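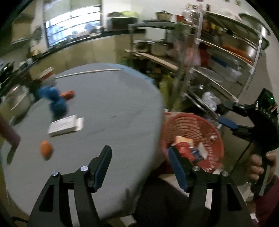
*Figure 4-1. Tabletop sorting task in a kitchen, seen from the hand-held gripper. Basket at right, loose items on gray cloth.*

## 4.3 Recording a tabletop session

Document revision: 2/6/22. Applies to Skerex hand-held grippers used with the Starkmont recorder, software release Han or later.

This section covers recording at a site that is not a lab: a home kitchen, a break room, a small shop. Complete the pairing and clock check in 4.2 first. Sessions recorded without a clock check cannot be lined up afterward and are rejected at upload.

### 4.3.1 Preparing the table

1. Choose a table that can be reached from a seated or standing position without stepping. Round and square tables are both accepted.
2. Cover the top with a plain cloth. Gray is preferred. Light creases are acceptable; folds high enough to tip a small box are not.
3. Place the basket beside the table, within reach of the gripper. It may already hold items from an earlier episode.
4. Set out the items for the task. Mix rigid boxes, rounded objects, soft packets and at least one clear container.
5. Leave the rest of the room as it is. Shelves, racks, pots and counter appliances in the background are wanted in the data.

> **Note:** Do not line items up or space them evenly. The layout should differ from one episode to the next.

> **Caution:** Remove knives, glassware with chips, and anything hot from the table and from the nearest counter before power-up.

### 4.3.2 Checking the gripper

1. Wipe both finger pads with a dry cloth. Replace a pad if the edge has lifted.
2. Check that the linkage screws are seated. Do not overtighten.
3. Route the cable away from the fingers and clear of the basket rim. Leave enough slack for a full reach across the table.
4. Squeeze and release the handle fully, 2 times. The opening value on the recorder must return to within one unit of its starting value.
5. Confirm that the fingers are in view of the camera through the whole squeeze. If they leave the view, reseat the camera as described in 3.6.

When two operators work at the same table, repeat steps 1 to 5 for each unit. The second operator should keep to one side and hold the gripper clear of the first operator's path. A second gripper or a hand in view is not a fault – do not stop the episode for it.

### 4.3.3 Recording an episode

1. Hold the gripper still over the table and press **Start**. Wait for the tone.
2. Pick one item and move it to its target in a single, steady motion.
3. Release the item fully before drawing back. The fingers must be seen to open.
4. Continue until the task card is complete, then hold still and press **Stop**.
5. Enter the task code and the result: `done`, `partial` or `failed`.

Fast motion blurs the item in view. Some blur is tolerated, but if the preview is blurred during the grasp itself, slow down and record again.

A dropped item is not a reason to stop. Pick it up with the gripper if it is still on the table and go on. If it falls to the floor, press **Stop**, mark the episode `partial`, and return the item by hand.

> **Caution:** Keep your free hand out of the space between the fingers while the recorder is running.

### 4.3.4 Limits

| Item | Value |
|---|---|
| Longest episode | 191 s |
| Episodes per session | 64 |
| Episodes in a full Skondport task set | 1,683 |

The recorder closes an episode at the limit without a tone. Episodes closed this way are kept and tagged `timeout`. They count toward the session total but not toward the task set.

### 4.3.5 Ending the session

1. Press **Stop**, then **Close session**. Wait until the storage light is off.
2. Unplug the gripper at the recorder end first.
3. Upload within the same day if a network is available. See 4.4.

Failed episodes are uploaded with the rest – do not delete them on the device.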